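**Purified water "tastes cleaner" from a plastic cup? I don't buy it**

**kyei_theo** wrote:

Our office got rid of the cooler and went over to bottled purified water, and now I'm told at least once a day how much better it is than the tap. Maybe. I've been drinking the tap water in this building for years and I can't say I ever suffered.

The part that gets me is the cups. Somebody ordered a stack of white plastic ones, the kind with a step partway down the inside and rings molded in the bottom, and Perrine swears the water is "softer" out of them than out of a mug. Softer how? 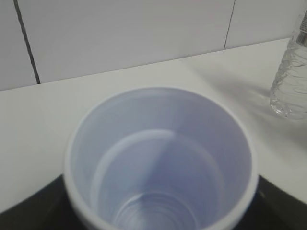

I asked her if she could tell with her eyes shut and she said of course. So I'm asking people here before I waste a lunch break on it. Has anyone done a proper side by side? Same water, same temperature, different cup?

---

**p_baudry** wrote:

Since I'm being quoted, I'd like to say I said "smoother." And yes, I can tell. Your mug has had coffee in it every day of its life, Theo. Rinsing it for two seconds doesn't count as washing it.

---

**kyei_theo** wrote:

> Your mug has had coffee in it every day of its life

Then that's a dirty mug problem and I'll give you that one. It still says nothing for the plastic.

---

**karthik_n** wrote:

I'd worry more about the water than the cup. What brand is it? "Purified" on a label tells you very little about taste. Most of the minerals may be gone, or they may have been put back in, and the front of the bottle won't say which. I used to drink spring water and switched to purified, and for a week it tasted like nothing at all. Then I stopped noticing.

Also, a cheap plastic cup can have its own smell. Stick your nose in one fresh out of the sleeve. Some are fine, some smell like a shower curtain.

---

**p_baudry** wrote:

It's Wahaha. You can read the name backwards through the bottle from the other side of the label, so there's no mistaking it on the table.
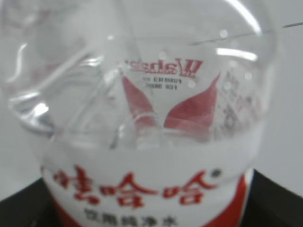 *Photo: P. Baudry*

The characters under the name say purified drinking water, for those who don't read Chinese. I grew up on mineral water and I like this better with food. I don't need a lab to tell me what I like.

---

**karthik_n** wrote:

Liking it is fine. "I can tell with my eyes shut" is a claim, though, and Theo is right to poke at it.

---

**adwoa.y** wrote:

I had the same argument at home over an Ernico pitcher filter. My husband was sure he could pick out the filtered glass. I poured 17 glasses over a weekend, with a note on my phone of which was which, and he did no better than guessing. He now says the filter was faulty – so you won't win even if you win.

Use identical cups for the water test and identical water for the cup test. Don't mix the two up in one go or you'll learn nothing.

---

**parvathi_t** wrote:

Going to disagree with most of this. The cup matters, just maybe not for the reason Perrine thinks. A thick rounded lip feels different from a thin one and your mouth reads that as taste. Wine people have known it forever. So a blindfold isn't enough, because she'll know the cup the moment it touches her lip. You'd have to use a straw.

And then you're testing straws.

---

**kyei_theo** wrote:

Wine people also pay for a lot of things I don't believe in. But OK, the lip point is fair and I hadn't thought of it.

Did the first go at work today, just me and Perrine, since we were both in for the stock count. Notes:

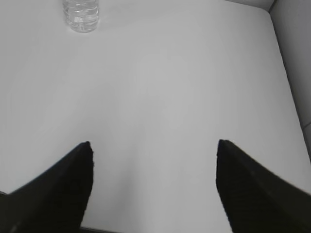
**Dayton, Sunday, May 5, 2019**

Clear bottle kept on the pale table by the wall, everything poured from it. Plastic cup against a glass tumbler, washed by Perrine so I can't be accused. Straws from the deli. She got the first few right, then a run wrong, then said she was full. I had no idea at any point and said so.

I call it a draw. She doesn't.

---

**p_baudry** wrote:

I was right until you started letting it get warm.

---

**adwoa.y** wrote:

And there's the faulty filter. Do it again with a cold bottle and have a third person pour. Neither of you should be near the cups.

---

**karthik_n** wrote:

Has anyone smelled the straws?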